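The Black Cabinet

By Qiuyue Cao
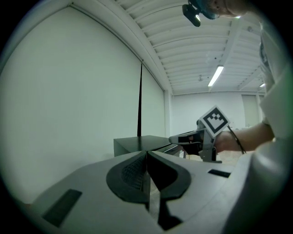

The cabinet, with the drawer panel at the front.

Wenjie Ren had told her father she would have the cabinet out of the building by the end of June, and it was already Jun 21, 2020, when she got around to looking at it properly.

It was a black box with a flat top. A thin black rod stuck up out of the top, narrower at the high end than the low end. She had walked past it for most of a year and had never asked what the rod was for. There was a panel low on the front that looked like a drawer, with a small white label on it.

"It's for a flag," her father said on the phone.

"What flag?"

"I don't know. Any flag. Bartoš had it in his office in Brusbridge."

Zhenhua Ren had bought it from Bořivoj Bartoš when the Brusbridge office closed, along with two desks and a coat rack. The desks were gone. The coat rack was at her apartment. He had paid too much for all of it, because Bartoš had been good to him when he first came over and he didn't like to bargain with a man who was packing.

"Is there anything in it?" Wenjie asked.

"Papers, maybe. I never got it open."

She pulled on the panel. It moved a little on one side and then stopped. She pulled again with her foot against the base and it moved the same amount and stopped in the same place. She went down the hall and got Consuelo Camacho, who fixed most things on that floor.

Consuelo got down on her knees and put her ear to the panel while she worked it back and forth.

"Something's standing up in there," she said. "It's catching on the top."

"Can you take the back off?"

"I can take the back off. Then you have a cabinet with no back."

"I have to get rid of it anyway."

"Who wants it?"

"A man from Machala. He has a shop. He said he'd take it if the drawer worked."

Consuelo sat back on her heels and thought about that. Then she asked for a ruler, a thin one, and Wenjie found a metal one in the supply closet. Consuelo slid it in over the top of the panel and pushed down and moved it slowly from left to right. Near the right side it hit something. She leaned on it. There was a soft sound, like a book falling over on a bed, and the drawer came out so fast that she had to put a hand behind her.

It was a folder, bent in half the long way. Under it were some envelopes, a stapler and a dog collar with a tag.

Wenjie picked up the collar. The tag said Romeo.

"Bartoš had a dog?" Consuelo asked.

"I don't know. I only met him once. I was small."

She opened the folder on top of the cabinet, next to the rod. Most of it was invoices from a company called Gratent that had sold her father light fixtures and then stopped. But these weren't her father's. They were made out to Bartoš and they were older. At the back was a sheet of lined paper with her father's name at the top and a column of amounts under it. The last amount was 2,000. Next to it Bartoš had written the word "December" and then crossed it out, and written "whenever."

She called her father back.

"Did you ever borrow money from Mr. Bartoš?"

He didn't say anything for a while. She could hear the television in his kitchen.

"For the truck," he said.

"Did you pay it back?"

"I bought his furniture."

"For how much?"

"He wouldn't take a check for the truck. I tried. So when he was closing I said I'd buy the furniture, and I told him what I'd pay, and he said that was crazy for a cabinet like that. I said I liked the cabinet."

"Do you like it?"

"No," her father said. "It's ugly. What's the pole for?"

"You said it was for a flag."

"I was guessing."

Consuelo was sliding the drawer in and out. It ran fine now. She wiped the inside with her sleeve and shut it, then opened it once more and shut it again.

"Your man from Machala can have it," she said. "Tell him twenty dollars more for the drawer."

Wenjie put the sheet of lined paper in her bag and the invoices in the recycling. She kept the collar in her hand while she looked for Bartoš's number on her phone, and then remembered she would have to get it from her father. He picked up on the first ring.

"Don't sell it yet," he said.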